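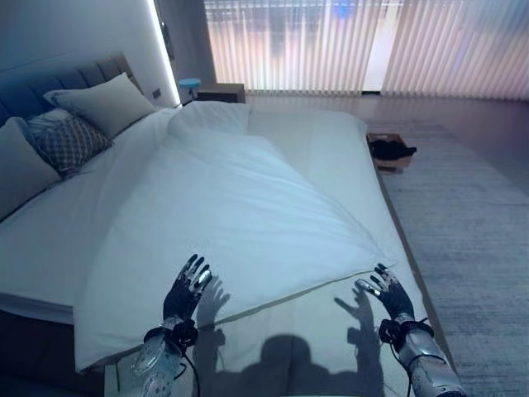

One reader wrote in to say the old section 3 never mentioned which end the cord goes, and could we please put that first. OK. Cord end goes at the head. It's first now.

Section 3. Fitting the Driltow underblanket
Revised 2024-11-16. Throw out the June sheet, the wiring sketch on it is for the older controller.

Before you start

Strip the bed right down to the mattress. Duvet, top sheet, fitted sheet, all off. Mattress protector can stay if it's a thin one. Wool topper, take it off. Foam topper, take it off and leave it off, don't use the Driltow over or under memory foam.

In the box: underblanket, controller with cord, four corner straps, bag of clips, this booklet. The clips are spares. Straps missing? Write to Skusteck with the batch number off the sewn label, not the one on the box.

Fits mattresses up to 22 inches deep with the long straps. Check yours before cutting any ties.

Fitting it

1. Unroll the underblanket on the bare mattress, label side up. Let it sit five minutes so the folds drop.

2. Turn it so the socket is at the head. Left or right side, your choice, but pick the side nearest the wall outlet.

3. Pull it down until the top edge is a hand's width below the end of the mattress. Pillows should never sit on the heated part.

4. Hook the head straps first. Then the foot. Straps cross under the corner, they don't run straight down.

5. Walk around and tug each side. Flat all over, no ridges. If you can feel a wire bunched up, unhook that corner and do it again.

6. Push the controller plug into the socket until it clicks. Two clicks on the older Siradard controller, one on the new one.

7. Fitted sheet over the top. Then plug into the wall.

Note: on a Reuter adjustable base the head end lifts and the cord lifts with it. Leave a loop of slack behind the headboard, and raise the bed all the way once by hand control while you watch the cord. If it goes tight, re-route before anyone sleeps on it.

CAUTION: No extension cords. No power strips, no timers from the hardware store. The underblanket draws 118 watts on high and goes straight in the wall outlet.

CAUTION: Do not pin it. No safety pins, no upholstery pins, no sewing it to the protector.

First heat

1. Make the bed as normal, duvet on top.

2. Set the controller to high. Light goes amber, then green when it gets to temperature.

3. Leave it half an hour, stay in the house.

4. Run your hand over the sheet under the duvet. Should be even from shoulders to feet. The outer edge stays cool, there's no wire in it.

5. Turn down to 1 or 2 for sleeping. High is for preheating only.

There may be a faint smell the first night. Goes away after a few uses, open a window. A burnt smell is a different thing — unplug at the wall, stop using it, contact Skusteck.

What to put over it

Cotton sheets work best. Ours are 260 thread count and the heat comes through fine. Flannel is slower. Satin slides, and the underblanket tends to creep with it, so re-check the straps weekly.

Heavy duvets hold more heat then you expect. Drop one setting if you switch from summer to winter weight. Don't pile coats, suitcases or folded laundry on the bed while it's on, they trap heat in one spot and the cut-out will trip.

Controller lights

Green, steady: at temperature.
Amber, steady: warming up.
Amber, blinking: plug not seated. Push it in, wait, try again.
Red: cut-out has tripped. Unplug, take everything off the bed, let it cool for an hour, look for folds. Refit from step 1.
No light: try a lamp in the same outlet before calling us.

If red comes back a second time the same night, leave it unplugged.

CAUTION: Not for infants, not for anyone who can't feel heat well or can't work the controller. Ask a doctor first if you have a pacemaker. Pets that chew, keep them off.

Taking it off for the wash

Unplug at the wall first, then the socket. Unhook the foot straps, then the head. Controller never goes in the machine, niether does the cord. Cool gentle cycle, no bleach, no softener, no dry cleaning. Line dry flat over two lines. Don't wring. It has to be fully dry, socket included, before it goes back on the bed.

Storage: roll, don't fold. Nothing on top. Keep the controller in its own bag.

Washing temperatures and the stain chart are in section 4. Twin-control models, see section 6 for pairing the second Siradard before you do step 6 above.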